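Who exactly was fooled by the walkout?

By Zsófia Medve
February 19, 2024

So the Goltisine members walked out of the county council again. Coats on, folders under the arm, straight past the press table. Very dramatic. And the vote to close the Hustdale courthouse went through without them, which is what happens when the people opposed to a thing leave the room before the thing is voted on.

I have sat through a lot of these meetings. Too many. And I keep asking the same question. If you wanted to stop the closure, why not stay and vote against it?

Count it up. The measure passed by 4 votes. Eight members walked. Do the subtraction yourself, it takes a second. Had they kept their seats the courthouse would still be open, or at least the question would have gone back to October, when the state money gets divided and the whole argument looks different.

Their leader, Szabolcs Magyar, told reporters on the steps that he would "not lend legitimacy" to the process. Fine words. But he lent it plenty last fall, when the same process gave Drandberg its bypass and his own district its new bus depot. Nobody walked then. He made a speech, a long one, with jokes in it.

My guess, and it's only a guess, is that both sides got what they needed. The majority wanted the building off the books. The Goltisine group wanted to be seen to be angry. A lost vote with them in the chamber means somebody has to explain the deal. A walkout explains itself, or that's the idea. You get your picture in the paper and you never have to say where you stood on the actual budget line.

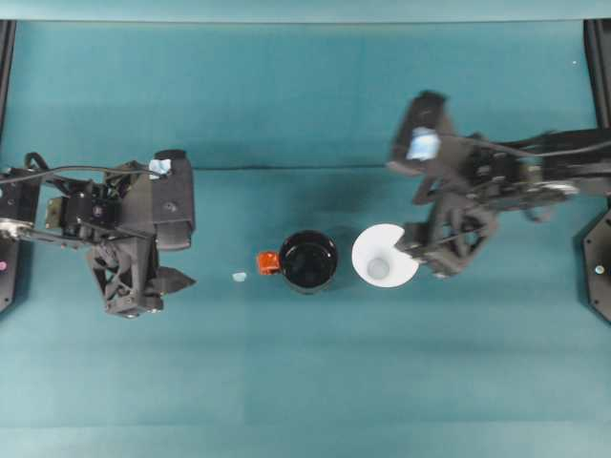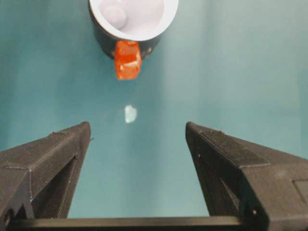
Black mug with an orange handle (first); dark cup with a white inside, seen from above (second).

Meanwhile people in Hustdale will drive to Drandberg to contest a traffic ticket or file for custody. 20 miles each way, on a road that floods. There were 621 signatures on the petition to keep the courthouse open. It was handed in before the session and, as far as I could tell from the gallery, it was never read out. The members who might have read it out were on the steps.

Then there's the Rácz report. Everybody cites it, hardly anyone has opened it. It was paid for by the county and it does say the roof is bad. It also says, a few pages later, that the roof can be repaired in stages while the court keeps sitting. I waited all evening for one person to bring that up. The chair, Thomas Bassi, was not going to do it, he's wanted this closure for years and to be fair he has never hidden it. I disagree with him on nearly everything but I know what he thinks. That is more than I can say for the other bench.

Some friends tell me I'm being too hard. That a minority has few tools and a walkout is one of them. Sure. If you are going to lose anyway, and leaving denies them a quorum, then leave, run if you have to. But there was a quorum with or without them. They knew that, the clerk had read the rule aloud ten minutes earlier. And they weren't going to lose. Thats the part I can't get past.

Elections are coming and both camps will be knocking on doors in Hustdale with leaflets about the courthouse. Ask them one thing. Where were you sitting when the roll was called? Don't take "I was making a statement" for an answer. Make them say it, and then ask about the roof.

COMMENTS (3)

Chak-lun Chiang
I signed that petition. First I've heard that it wasnt read. Who do we write to?

Sławomir Czerwiński
Unfair to Magyar. Two of the majority were ready to switch if it got close, everyone in the building knew that. Staying would have changed nothing.

hustdale_mom
Then make them switch in public!! I work nights and now I have to get to Drandberg by 9 for a hearing. Thanks all.

Contact the opinion desk | Copyright 2024 | Back to top

We use cookies to remember your settings. By continuing to read you agree to our cookie policy. Accept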